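27 Sep 2021, glaze log, Jibrin bench

Batch 42 of the Pellitz icing base. Held at 19 C overnight, still weeping at the edges by noon. Added more starch — the cure for everything, says the starch supplier.

Donuts and tongs at the table.
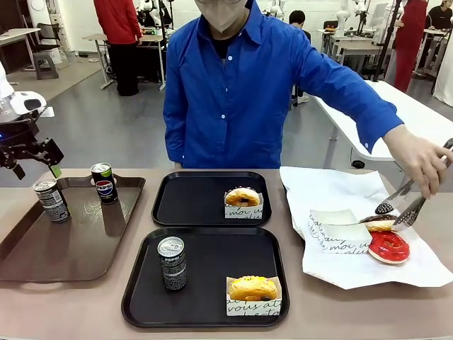
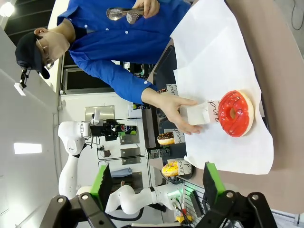
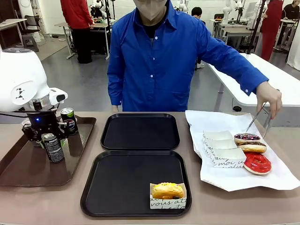
Tomano wrote back that starch only hides it and the sugar is too coarse, so sift first and stop blaming the fridge. The fridge has been blamed since January. Sifting 600 g tomorrow, under protest.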